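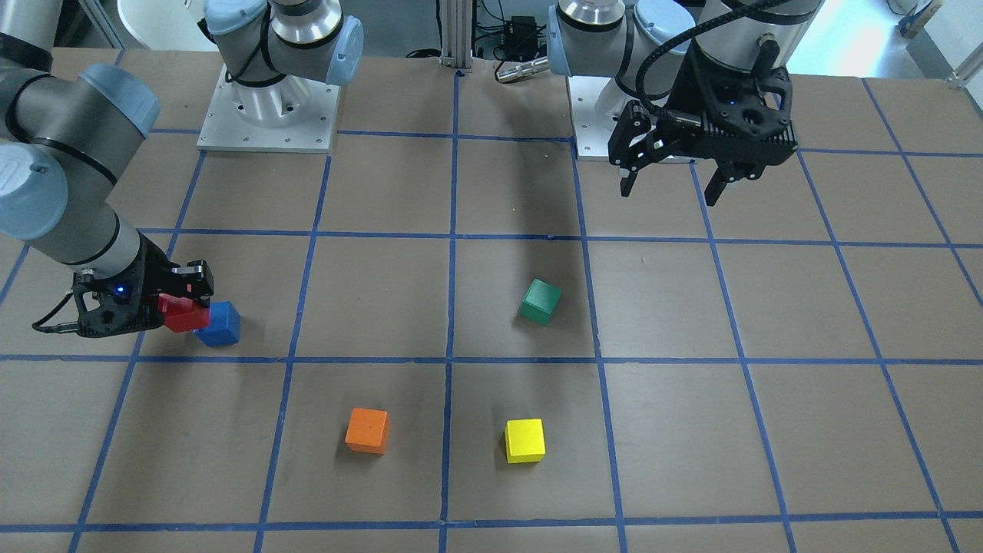 Ginevra Bianchini wrote in to ask why a soccer tie played over two games can finish level and still have a winner. The short answer is that each competition sets a tie-breaking rule before play begins.

A two-leg tie has one game at each team's home ground. The goals from both games are added together. The total is called the aggregate score.

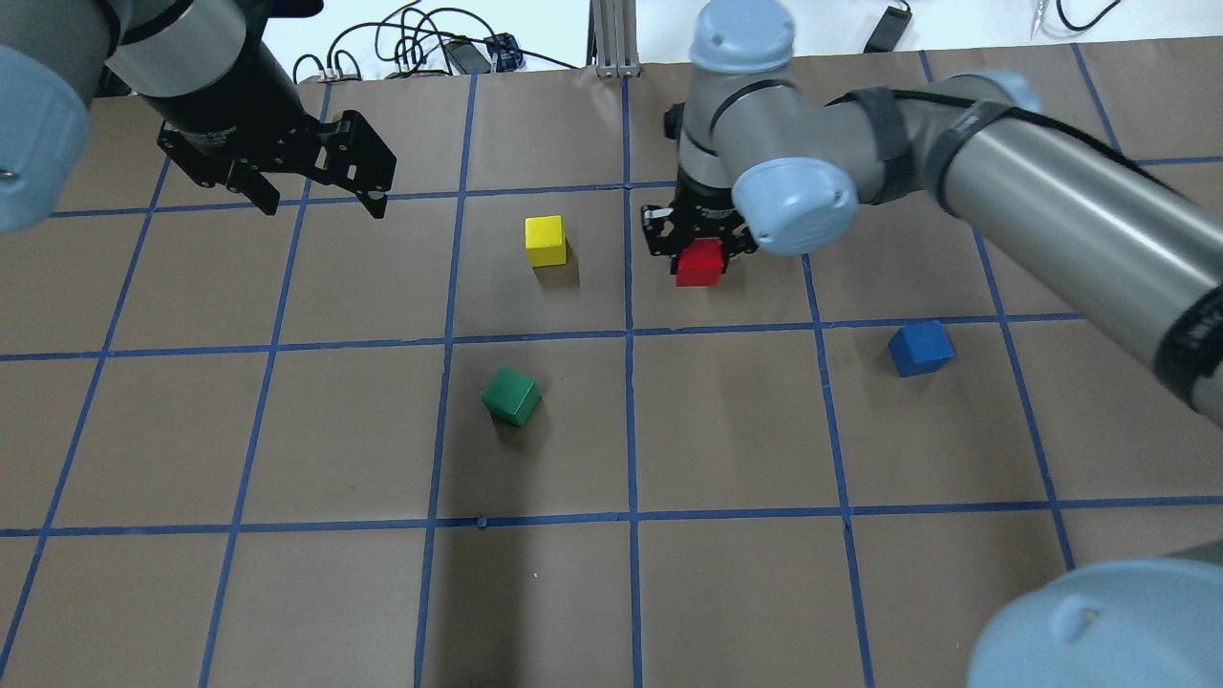
Suppose Costa beat Fukus 2-1 at home, then lose the second game 1-0. The aggregate is 2-2. Under the away goals rule, a goal scored at the other team's ground is worth more when totals are level. Fukus scored one away goal. Costa scored none. Fukus go through.

We use cookies to remember your reading level. Accept | Settings

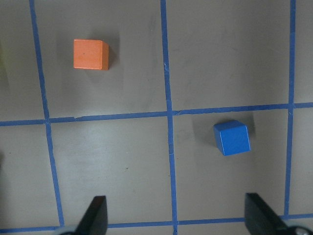 CLUVPORT, May – If the away goals are also equal, the teams play extra time. It has two halves of 15 minutes each. A team defending a narrow lead will often keep more players near its own goal in this period.
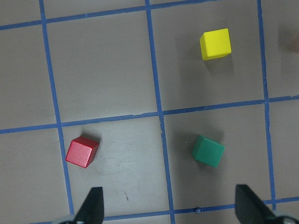
If extra time does not settle it, there is a penalty shootout. Each team takes five kicks, in turn, from the penalty spot. The shootout stops early if one team can no longer catch up. If the scores are level after five kicks each, the teams take one more each until one scores and the other misses.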